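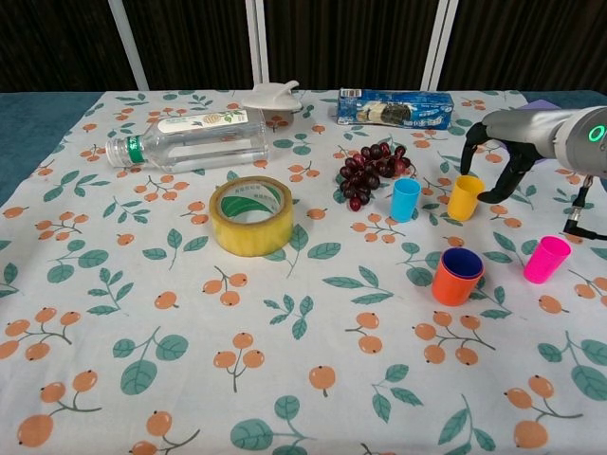 I put the berry tablecloth back on the big table on Monday, and as usual it was covered in other things by teatime. I have stopped fighting this. The table is the only flat surface in the house of any size, so whatever comes through the door lands on it and stays until I want to eat.

The cloth came from a shop in Hirncombe that sold curtain fabric and has now gone. It has orange berries on thin brown stems with teal-green leaves, on white. I bought it for the leaves, to go with the dark teal cloth I already had, and I use the two together with the teal one underneath. It makes the top one hang better and saves the table from hot plates. The drawback is that white shows everything. I soak it overnight in cold water before it goes in the machine at 40, and that has dealt with tea and most gravy. Blackcurrant needed two goes. I iron it on the back while it is still damp, and only the part that will be on top.

Clearing the table takes me less time than it used to, mainly because I stopped sorting as I went. I used to pick up one thing, take it to the right room, find something else to do there and come back half an hour later. Now I get everything into groups on the table first and don't leave the room until that is done. Kitchen things at one end, rubbish and recycling at the other, and anything that belongs upstairs goes on a chair.

Cups are first. The plastic ones live on the low shelf by the sink, and they stack, so it is one trip. I bought them for picnics when we moved to Kistia Road and they have turned out to be the cups everybody reaches for. I like having different colours. If you know you had the yellow one you don't go and get another. The light blue has been through the dishwasher as often as any of them and I can't say it has suffered. I keep them on the top rack all the same, after an earlier set from somewhere else went oval.

Grapes go in the fridge. I used to leave them in a bowl because they look nice, and then throw a third of them away. Red ones keep better for me if I don't wash them until I want them. I take off any that have split, put the bunch in a tub with a bit of kitchen paper under it and leave the lid loose. They are good for a week like that, sometimes longer. If they start to go soft I freeze them and have them out of a mug in the evening.

Biscuits go in the tin if the packet has been opened and in the cupboard if it hasn't. I no longer keep the box once it is open. Too many times I have found a box in the cupboard with one biscuit in it, or none.

Water bottles I empty on the plants, then squash, and the caps go back on before recycling. Our council wants them on. When I lived in Clilodano they wanted them off and kept separately, and it took me a long time to get out of the habit. There was a jar with 100 caps in it at one point.

Packing tape is the one thing on the table that never had a home. It has been in the kitchen drawer, the hall cupboard, the bag with the wrapping paper and the shed. I would buy another roll every time I had a parcel to send, and then find the first. It now hangs on a hook inside the cupboard under the stairs, with scissors on a string next to it. I fold the end of the tape over on itself before I put it away, so there is a tab to pull. Clear tape is hopeless without that. You can go round and round with a fingernail and end up with a thin strip coming off at an angle.

After that it is a matter of shaking the cloth out of the back door and putting it on again straight. I have 2 sets of clips for the edges but they are really for outdoors, and indoors the weight of the teal cloth is enough.

Next job is the hall cupboard, where I suspect there is more tape.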